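Clearing out the kitchen before the Arroyo move

We get the keys to the Arroyo place in November, and I have finally started on the kitchen. I'd been putting it off for weeks by packing books, which are easy and make you feel like you're getting somewhere. The kitchen is different. Every drawer wants a decision out of you, and half of them want an apology too. 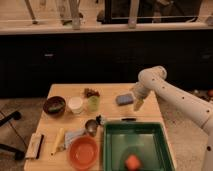
My rule so far is that if I haven't cooked with it since we lived on Jundatgate, it goes. That got rid of two fondue pots and a pasta machine with no handle (where do the handles go?). I also found 31 takeout menus, mostly from places that have closed, and I sat on the floor and read every one of them. The noodle shop used to charge so little! I kept that menu. Sorry, it's staying.

Several of you wrote in after the last issue to ask about movers. I called Jidow first and they quoted me $1,931, which seemed like a lot for an apartment our size, until I called Hadex and learned that their lower price doesn't include stairs. We have stairs. So Jidow it is, plus another $239 if I want them to wrap the dishes, and I've decided I can wrap my own dishes, thank you very much.

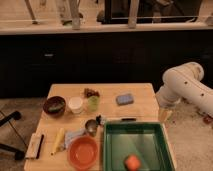
Wrapping is slower than I remembered, though. I've been saving newspaper, but the ink gets on everything, so I've switched to dish towels and old T-shirts for anything I care about. Deep bowls are the worst of it – something round like that orange one near the front of the table takes a whole shirt by itself, and then it won't nest with anything. Plates go in on their edges, snug, with socks down the sides.

Next issue: the spice shelf, and whether you can mail someone a jar of cumin. If you've done it, write and tell me how you packed it.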